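Flultberg Tray Picking
Data card, June release

Summary
Flultberg is a set of 184 demonstrations of picking single small objects out of a cluttered tray. All of them were recorded by hand with a hand-held gripper carrying its own camera; no arm was used during collection. The set was put together by Kalliopi Karagiannis for the Lambrakis grasping baseline.

Task
The operator starts with the gripper open over the tray, closes on one object, lifts it clear and sets it down outside the rim. One episode is one object. Failed grasps are kept and carry the flag retry — filter on this if you want clean first attempts only.
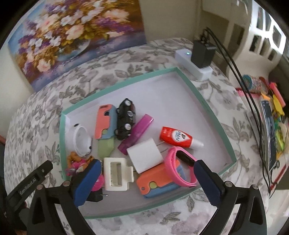
Mixed tray on a bed, gripper open, view from the gripper camera.

Objects are household items and trinkets: chargers, a hair claw clip, a glue bottle, toys, a fitness band. Several overlap, and straps and prongs tend to catch on their neighbours. Object names are given per episode in labels.csv. Where an item could not be named with confidence the label is "other".

Contents
episodes/ video, gripper pose and finger width
labels.csv object name, outcome, retry flag
splits/ train and test lists, split by session

Known problems
Pose drifts in 2 of the sessions, both listed in splits/exclude.txt. Finger width is not calibrated between sessions. Translucent objects have poor depth — use the colour stream for these.

Loading
Use the Drurkov reader, with the window set to 200 frames. Older Flinesier scripts will open the files but ignore the retry flag.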